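Buffalo grass lawn

A buffalo grass lawn is a lawn made up mainly of Stenotaphrum secundatum, a warm-season grass with broad leaves that spreads by runners above the ground. It is one of the most widely planted lawn grasses in Australia. In North America the same species is called St Augustine grass, and the name buffalo grass is used there for an unrelated prairie plant. This article deals with the Australian usage.

Description

The leaves are flat, wide and rounded at the tip, and range in colour from mid green to blue-green. The runners, known as stolons, lie on the soil surface and put down roots at each joint. There are no underground runners, so the grass is easier to keep out of garden beds than couch or kikuyu. A runner that crosses an edge can be lifted and cut with a spade.

Older types have coarse leaves that some people find scratchy on bare skin. Soft-leaf types were bred later and now make up most of the turf sold for home gardens. The seed heads are short and thick, and appear mostly in the warmer months.

Growing conditions

Buffalo grass grows best in full sun but copes with part shade better than most other warm-season lawns. It is often chosen for yards with a large tree or a high fence on the northern side. It will thin out in deep shade.

The grass does well in sandy and loamy soils and puts up with some salt, so it is common in coastal suburbs. Heavy clay is usually broken up and treated with gypsum before laying. Growth slows in cool weather, and the leaves may turn yellow or purple after frost. A healthy lawn greens up again in spring.

Laying

Most buffalo lawns are laid as rolls of cut turf. Few types produce useful seed, and lawns are rarely sown. The old lawn and weeds are removed, the soil is loosened to a depth of at least 100 millimetres, and the surface is raked level. Rolls are laid in a brick pattern with the ends pushed firmly together, then watered straight away.

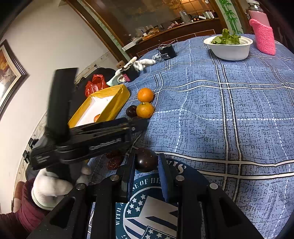 A plum on a blue patterned tablecloth.

New turf is kept moist until the roots have taken hold. This can be checked by tugging gently at a corner of a roll. In summer a new lawn may need water more than once a day - in the cooler months much less. Mowing starts when the turf no longer lifts.

Runners can also be planted one by one. The method is cheap but slow, and the bare ground between the plants has to be weeded by hand until it is covered.

Care

The lawn is usually mown a little higher than couch, and higher again in shaded spots. Cutting too low exposes the brown stems and lets weeds in. No more than a third of the leaf should be taken off at one time.

Over several years a spongy layer of old stems, called thatch, can build up. It is removed by raking or by mowing lower than usual in late spring. Vertical mowing is used with care, as a buffalo lawn has only its surface runners to recover from.

Some weed killers sold for other lawns will damage or kill buffalo grass, in particular those that contain dicamba. Labels list the grasses on which a product can be used.

Pests and disease

Lawn grubs and armyworm eat the leaves and roots and can leave large bare patches in late summer. Grey leaf spot and brown patch are fungal diseases that show up in warm, humid weather - mostly where the lawn is watered in the evening. Watering early in the morning lowers the risk.

Named types

Turf farms sell buffalo grass under variety names. Trustano is a soft-leaf type with a mid-green colour, sold for family yards. Vultham has a narrower leaf and is grown mostly for shaded blocks. Dimunard is an older, coarser type still found in seaside gardens.

See also

Couch grass
Kikuyu
Turf farming
Zoysia

This page was last edited on 21 December 2025.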